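Sukadum Serviced Flats
Kitchen and bathroom inspection checklist, with comments
Unit 8, second level
Date of inspection: 9/22/24
Previous inspection: March

Ratings: S = satisfactory, A = attention needed, U = unsafe, N = not applicable

1. Water supply and drainage

1.1 Stopcock accessible and turns freely: S
1.2 Supply hoses under sink free of bulges and corrosion: A
Comment: Light corrosion on the cold hose collar. No drip during a test with the tap fully open. Replace hose before the next inspection.
1.3 Waste trap tight, no staining on cabinet floor: S
Comment: Old water mark noted in March has not spread.
1.4 Meter reading taken: 2,946
1.5 Meter static with all outlets closed: S

2. Hot water

2.1 Heater secured to wall, both brackets: S
2.2 Relief valve discharge pipe clear and pointing down: A
Comment: Pipe end has been pushed against the wall tile. Realign so that discharge can be seen. Work passed to Pito.
2.3 Outlet temperature label present at bath: U
Comment: Label missing. A mixing valve is fitted but carries no test record. Bath not to be let for use by young children until the valve has been tested and the label replaced.

3. Electrical

3.1 Residual current device trips on test button: S
3.2 Sockets near sink undamaged, plates tight: A
Comment: Plate to the left of the sink has a hairline crack at the lower screw. Circuit isolated and plate changed during the visit. Retest in order.
3.3 Extractor fan runs and draws: A
Comment: Fan runs but fails the paper test. Grille blocked with dust. Clean and retest.
3.4 No extension leads in bathroom: S

4. Surfaces, cleaning items and hygiene

4.1 Sealant at bath and sink continuous: A
Comment: Gap at the tap end of the bath. Rake out and reseal over the full length. Patching is not accepted under this checklist.
4.2 Extractor grille and window frame free of mould: S
4.3 Cleaning brushes and sponges for a new let are new and wrapped: S
Comment: Used sponges are to be removed at changeover, whatever their condition. Replacements stay in their wrapping until the guest opens them.
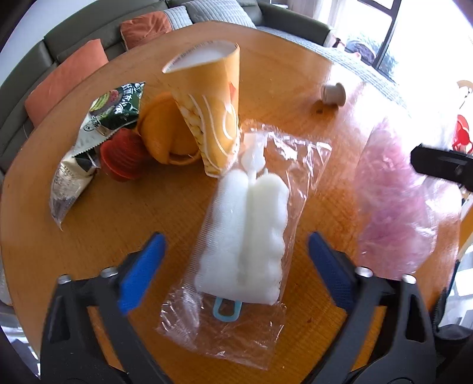

Item 4.3. Sponge brush head in clear plastic bag, with pale blue hanging loop.

4.4 Cleaning chemicals in original containers, labels readable: U
Comment: One spray bottle under the sink had no label. Removed for disposal. Decanting is not permitted in any unit.
4.5 Bleach and acid descaler stored apart: S

5. Fire and escape

5.1 Smoke alarm sounds on test: S
5.2 Heat alarm in kitchen sounds on test: S
Comment: Replacement date on casing still valid.
5.3 Fire blanket mounted, not above hob: A
Comment: Mounted correctly but the pull tabs were folded inside the case. Tabs pulled down. Gromuser to check the other units on this level for the same fault.
5.4 Entrance door closes fully from any position: A
Comment: Door stops short of the latch when released from a narrow opening. Adjust closer.

6. Result

Items rated U: 2
Unit may be let subject to the restriction at 2.3. Item 4.4 closed on site. All other open items to be completed within 3 weeks and signed off on the Byun maintenance sheet.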